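Shared desks and the return of deposits
Posted in Small Offices and Leases by Poonam Grewal

Our firm rents six desks on a shared floor in the Sandhu building under an agreement that ends in May. The agreement requires that furniture be returned "in the condition received, fair wear excepted." The management office has advised that it may keep up to 300 dollars for worn desk edges.

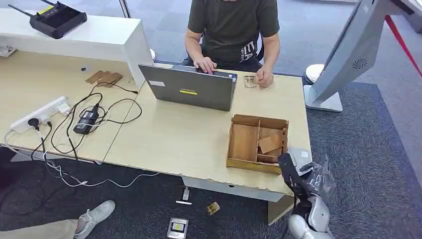
No inventory was signed when we moved in. I would like to know whether the charge may be disputed, and what records we should prepare before the final inspection.

Brijesh Rana
The words "fair wear excepted" are important. Wear from ordinary daily use is generally not chargeable under such a clause, although local rules differ. Please write to the management office and request the following: the age of the desks, the record of their condition at move-in, and an itemized statement of the proposed charge.

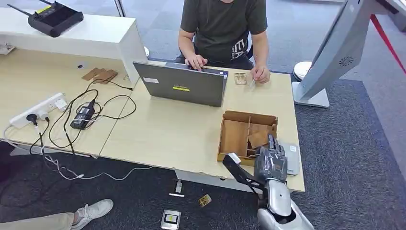

Rekha Sisodia disagrees in part. In her view a written request alone carries little weight, and the tenant should ask for a joint inspection at least seven days before the keys are returned — with both parties signing the result.

Gaurav Dhillon
Same thing happened to us at Jirby. We paid. It was not worth the letters.

Ramesh Chaudhary
I support the joint inspection. Keep dated photographs of each desk, and send copies by a method that provides a receipt.
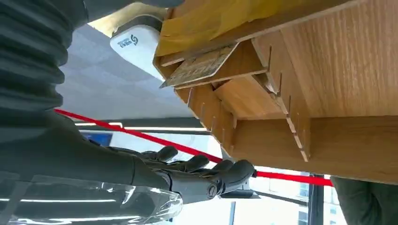
Should the office decline to itemize the charge, small claims court remains available in most places. Filing fees vary, and the clerk can confirm the current amount.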